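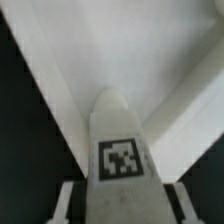
Text: Vitória Carrilho. Checked by Snežana Todorova. Revised April.

Section 3. Setting up the Nidora work table

Read this section through once before you start. The feet and the height are easier to adjust while the top is still bare.

1. Choose a spot with a level floor and enough space to walk along both long sides. Keep the table clear of radiators and doors that open inward.

2. Stand the table upright and press down on each corner in turn. If it rocks, turn the foot at the low corner counterclockwise until it touches the floor, then check the other corners again.

3. Set the height. The legs have 11 positions, marked on the inside. All four legs must be set to the same number. Push each locking pin in until it clicks.

Caution: Never change the height with anything on the table. Keep fingers away from the leg joints.

4. Wipe the top with a damp cloth and a drop of dish soap, then dry it. Do not use scouring pads or bleach.

5. If you have the Pastano mat, unroll it face down and leave it overnight. Turn it over the next morning and line it up with the front edge.

Note: A new mat may stay curled at the corners for a day or two. Weigh the corners down with books — not with anything hot.

6. Run any power cords along the back edge and fasten them with the 2 clips supplied. Leave a little slack at each clip.

7. Place heavy items over the legs and light ones toward the middle. Small parts go in a shallow tray, away from the edge.

Moving the table

Clear the top and lift from the short ends with a second person. Do not drag it, even a short way — the feet can bend. Repeat step 2 whenever the table has been moved.

Replacement feet and pins are listed in Section 7.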